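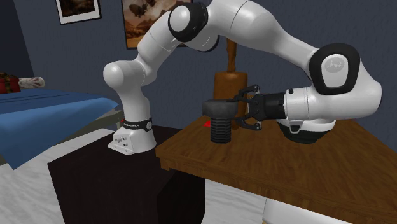 Gripper models in simulation, part two

Last time I swapped the suction tool for the parallel gripper and left the controller alone. Now the controller changes too. The task is the mallet pick: grey object upright on the table, ribbed handle, rectangular head, fingers closing near the junction of the two.

Controller A is plain joint position control. Controller B is the impedance version Jiahui Shao wrote for Clorkard in June. Both ran 128 episodes with the same seeds and a timeout of 4000 steps.

A dropped the object 10 times, nearly always with one pad landing on the edge of the head. B dropped it twice but was slower, with a median of 188 extra steps per pick. Most of that went into the final approach, where the damping is set too high for my taste.

Pad friction matters more than I expected. With the Brirkley default value, A slips on the handle grooves under any side load. I raised it slightly and reran everything, so the numbers here are from the second batch.

Wiroj Sombatkul asked for the config files. They are in the Onus repo, under grippers. Camera placement is next.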